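Home Products Developers Newsroom Contact
Category: Company News / Software

Flendmont releases Fatine 4, a grasp planning and perception stack for two-handed manipulators

BRORKCOMBE — Flendmont today released version 4 of Fatine, its perception and grasp planning software for robots fitted with multi-fingered hands. The release replaces the single-arm planner used in earlier versions with one that treats both arms and both hands as a single kinematic problem, and adds a new segmentation module for cluttered tabletops with patterned or uneven backgrounds.

Fatine runs on the robot's onboard computer or on a workstation connected over a wired network. It takes colour images from a head-mounted camera, joint positions from both arms and, where the hardware provides it, fingertip contact data. It returns ranked grasp candidates with an assigned hand, an approach vector and a full set of finger joint targets.

"In version 3 the user told the planner which arm to use, and the planner did what it was told, including when the other arm was better placed," said Mafalda Sequeira, Head of Planning Software at Flendmont. "Hand assignment is now part of the search. If an object sits midway between the hands, the planner costs both options and the hand-over as well."

The new segmentation module, named Murín, was trained to separate objects from printed cloth, woven surfaces and creased fabric. Earlier versions of Fatine estimated a flat support plane and treated anything above it as an object. On soft coverings that method produced false detections along folds. Murín estimates a local support surface for each region of the table and carries an uncertainty value through to the planner, which widens its approach clearance accordingly.

Flendmont evaluated the release on an internal benchmark of 2000 recorded tabletop layouts. Of these, 643 contain at least one object with a reflective or translucent surface, a category the company reports separately because depth estimates are least reliable there. Median planning time across the full benchmark was 69 milliseconds for a single-hand grasp. Hand-over plans take longer, and the figures for those are published with the release notes.

"Metal trays and clear plastic are still the hard part," said Branislav Oravec, who leads perception at the company. "The module reports low confidence on those surfaces instead of returning a clean outline that happens to be wrong. Integrators asked us for that behaviour, and the threshold is theirs to set." 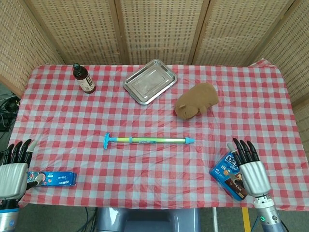
A two-handed robot at a Fatine test table. Objects on the checked cloth include a stainless steel tray, a plush animal, a toy water gun and packaged snacks.

Other changes in version 4 include:

- A layout recorder that stores camera images, joint states and planner decisions in one time-stamped log for replay
- Collision checking between the fingers of opposite hands, previously limited to palms and forearms
- A command-line tool for calibrating the head camera to both wrists in one pass
- Revised Python and C++ interfaces; scripts written for version 3 will run through a compatibility layer until the next major release

The collision checker was rewritten by a team under Marek Slanina. It models each finger segment as a capsule and updates the model at the joint controller's rate. Users with custom hands can supply their own geometry in a plain text file — a licence for the hand editor is no longer required.

Availability

Fatine 4 is available now to customers with a current support agreement. An evaluation licence, limited to simulation and log replay, can be requested through the developer portal. Support for version 3 ends in April. Organizations that need a longer migration period should contact their account representative.

About Flendmont

Flendmont develops control, perception and planning software for robotic manipulation. Its head office and test centre are in Brorkcombe.

Media contact: Vlasta Šimko, Communications, Flendmont
Technical enquiries: Eduard Holub, Developer Relations, Flendmont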